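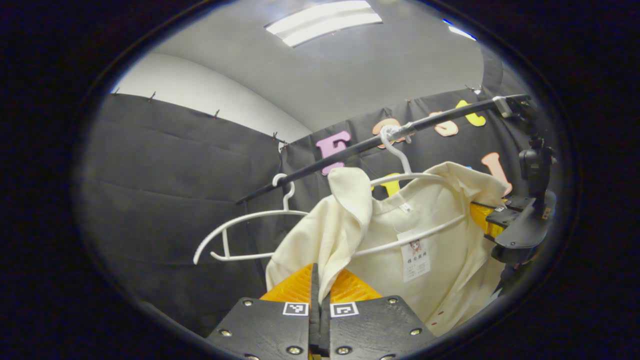
Clothes are harder than boxes, according to Skye Buchanan, and it is good that visitors could try the grippers by themselves and not only watch.

Kornora opened its demonstration space to guests on 2024-02-11. The subject of the day was handling of soft goods: shirts, hangers and small cloth items. Guests from Deda and Zolteo took part in the visit.

Each guest had nine minutes with the hand-held gripper, after a short introduction by Suryani Setiawan. "We wish to show the work as it is, also the slow parts," said Uldis Pärn, who leads the demonstrations. The discussion after the practice took 45 minutes — longer than was planned.
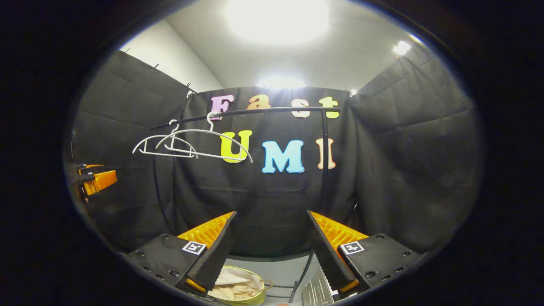 The practice area with clothes rack and round tin basket.

The next open day will be held in July. Registration is free of charge and is handled by Tirta Osman at Kornora.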